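Flavness acacia serving tray, the big one with handles

4 out of 5

Bought this for my sister's birthday, ended up keeping it and getting her a second. So that tells you something. Came from the Irkness shop in Matuscombe, they do them online too but postage was silly.

Size is spot on. Takes a whole baguette down one side, three cheeses, grapes, a little bowl of chutney and still room for crackers. Heavier than I expected, mind. Full of food you want both hands. Handles are proper cut-outs, no screws to work loose, edges sanded nicely apart from one rough bit underneath that I did myself with a scrap of sandpaper. Two minutes.

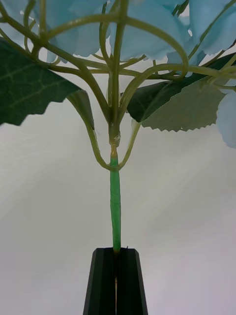
Artificial hydrangea stem, pale wall behind.

Oil it before you use it!! The leaflet says so but it's tiny print. First one I didn't bother and beetroot went straight in, still a faint pink patch near the corner. Second one got 3 coats of plain mineral oil, left overnight between each, and nothing has marked it since. Hand wash only obviously. Dry it standing up, mine started to bow a bit after a Sunday lying flat on the draining board. Went back by itself in a day or so.

Had a Makokha slate one before this and it was fine untill it chipped. Wood is kinder on knives and doesnt make that horrible scraping noise.

Gripes. No feet, so it slides on a shiny worktop, I put a damp cloth under. Gift box is thin and one corner was squashed on arrival at my sister's. And the price has gone up, mine was 19 in February and the second was 20 plus the box.

Would still buy again. Get the bigger size, the small one barely holds a sandwich.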